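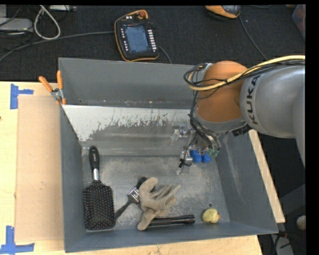
Week 6 – picking cells and the people next to them. Case for today is the Fondmont returns warehouse, mixed items, no two bins the same. Old job: stand, reach, sort, 3,000 items a shift for a good picker. New job: watch the arm, clear what it can't take. Look at what's in one bin – hairbrush, paintbrush under a crumpled glove, flashlight, rubber duck. Stiff, soft, thin, round. A person doesn't think about it. Glove is the hard one, no fixed shape.

What changed for staff (Cortés report, ch. 2)
Less reaching, fewer sore shoulders. More waiting. Pay grade stayed the same untill August, sore point.
Cell averaged 1,778 a shift in first month, so pickers were still covering the rest by hand.
Who gets trained on the pendant? At Sardale only the day shift did. Nights had to phone someone.

For next time: read Abera on pacing, bring one task from your own workplace you would not hand over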